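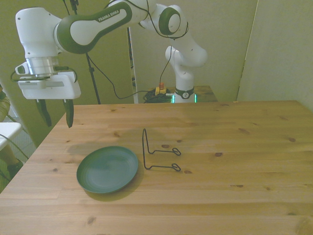 Figura 1. Brazo Franka Emika sobre la mesa de trabajo, con el plato verde oscuro y el soporte de alambre negro empleados en la tarea de colocación.

Proyecto de fin de curso: evaluación de tareas domésticas con un brazo manipulador
Autores: Irfan Kusuma y Remedios Tan
Centro: Escuela Técnica de Mullovdale, Departamento de Automatización

1. Objeto del informe

El presente informe recoge los resultados del proyecto desarrollado durante el segundo semestre y concluido en junio. Su finalidad es determinar en qué medida un brazo manipulador comercial, dotado de una pinza de dos dedos, puede ejecutar tareas sencillas de cocina y comedor sin intervención humana. Se seleccionaron cuatro tareas: colocar un plato en un soporte vertical, doblar un paño, cerrar un cajón y trasladar una taza de una mesa a otra. Este documento desarrolla únicamente la primera; las restantes se tratan en el anexo B.

2. Planteamiento de la tarea

La colocación de un plato en un soporte resulta trivial para una persona, que lo levanta por el borde, lo gira y lo apoya casi sin mirar. Para la máquina, la misma acción comprende varias dificultades. El borde del plato es poco profundo y ofrece escasa superficie de agarre – los dedos deben descender hasta muy cerca de la mesa sin chocar con ella. Una vez sujeto, el plato ha de pasar de la posición horizontal a la vertical, y cualquier deslizamiento en la pinza altera el ángulo de entrada. El soporte, formado por una sola varilla doblada, pesa poco y puede desplazarse si recibe un golpe lateral.

3. Método

El brazo fue guiado a distancia por los autores para obtener 393 demostraciones, con las que se entrenó el programa de control. La posición inicial del plato y la orientación del soporte se modificaron entre una demostración y otra. La evaluación se realizó después con 22 ensayos autónomos. Se consideró válido todo ensayo en el que el plato quedara de pie en el soporte, sin contacto con la pinza, durante diez segundos.

4. Resultados

De los 22 ensayos, 11 fueron válidos. En 4 de los fallidos el brazo no llegó a levantar el plato; en los siete restantes lo levantó, pero empujó el soporte al aproximarse o soltó la pieza antes de tiempo. Los mejores resultados se obtuvieron con el soporte orientado como en la mayoría de las demostraciones.

5. Discusión

Una tasa de éxito del cincuenta por ciento no permite recomendar el sistema para uso doméstico. Debe señalarse, además, que el ensayo se limita a un único plato y un único soporte, sobre una mesa despejada en la zona de trabajo. Un fregadero con vajilla apilada plantearía exigencias muy superiores. En un taller o almacén, donde las piezas ocupan posiciones fijas, la aplicación parece más cercana – siempre que el soporte pueda sujetarse a la mesa.

6. Trabajo futuro

Se propone repetir la evaluación con platos de distinto diámetro y con un recubrimiento de mayor adherencia en los dedos. Asimismo, convendría registrar la fuerza de contacto en el momento de la inserción, dato del que no se dispuso en esta fase. El anexo A contiene la tabla completa de ensayos.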